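The Fold

I had been at Busix for exactly one summer when they gave me my own experiment, and I was so happy about it that I told the woman at the sandwich place. She asked what it was for. I said pillowcases. She gave me extra pickles, possibly out of pity.

The question I'd been handed was simple enough to write on my palm. If you want to teach a robot to fold a pillowcase, and you do it by having people walk around with grippers in their hands folding pillowcases all day, is it better to have people who are good at it? Everybody on the Emetum project assumed yes. We had a whole hiring sheet based on yes. It said things like "neat" and "consistent" and "previous laundry experience welcome," and it had brought us a retired hotel housekeeper who could do a fold in the time it took me to find the corners.

I was not on that sheet. I was on the payroll as an analyst, which meant I sat in the next room and looked at graphs. But we were short of hands in August, so in the afternoons I picked up a pair of grippers and folded too. Badly! I dropped things. I lost corners. I'd get the case in half, see that it was crooked, open it back up, and go again. My recordings ran three times as long as hers and I used to apologize to the hard drive.

By the end of the month we had 1944 folds, and somebody had to go through them and toss the ugly ones. The somebody was me, of course, and I sat there late one evening with my shoes off, clicking through my own mistakes. There's a special kind of shame in watching your own hands from the wrist. I marked 1061 as clean. Almost none of those were mine.

Now, the plan said to train on the clean ones and throw the rest away. I did that. The robot upstairs, which we all called Ekinci after the street the building is on, ran its 200 test folds over two days, and it was beautiful right up until it wasn't. When the pillowcase landed flat, it folded like the housekeeper, quick and almost snobby. When the pillowcase landed with a corner tucked under, it did the same quick snobby motion on nothing, set the nothing down, and stopped. It looked so pleased with itself. I wanted to throw a shoe.

I went back downstairs and stood in the collection room for a while with the grippers on, not recording, just opening and closing them.

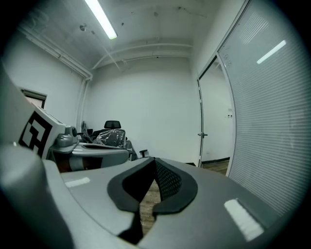
I like that room after hours. You can hear the light hum. I took a pillowcase, dropped it on purpose, and tried to pay attention to what I did next, which is harder than it sounds, like trying to catch yourself falling asleep. What I did was poke at it. I lifted one edge, saw it was the wrong edge, let go, and lifted another. Then I shook it. Then I got it.

The housekeeper never shook anything. She never needed to. In all her hours with us she'd hardly had a bad corner, so there was no place in her recordings where a robot could learn what to do about one.

So I put my junk back in. All of it, the dropped ones and the crooked ones, with just one change: I cut each recording so it started right after the mistake. I didn't want to teach Ekinci to drop things, I wanted to teach it to pick them up again. That took me most of a week and a truly embarrassing amount of cereal.

Same test, same 200 tries. The clean version had failed on 23 percent of them. With my fumbles added in, it failed on roughly half as many, and it had gotten slower, and it had started to shake the pillowcase. I knew that shake. It was a little up-down thing with a hitch to the left at the end – I do it with beach towels, my mother does it with tablecloths.

I presented it at the Monday-style meeting we have whenever the people from Sustance visit, who pay for the whole thing and like charts with few lines on them. One of them asked if I was saying we should hire clumsy people. I said we should hire both kinds and keep what the clumsy ones did after they messed up. He wrote something down. Somebody else asked whether it would hold for fitted sheets, and I said I didn't know, and my boss said we'd find out by winter, which was news to me.

Afterward I went up to see Ekinci. It was working through a stack with the door open. It picked up a case, got the wrong edge, let go, and shook it, up, down, hitch to the left. I stood there holding my coffee and did it back.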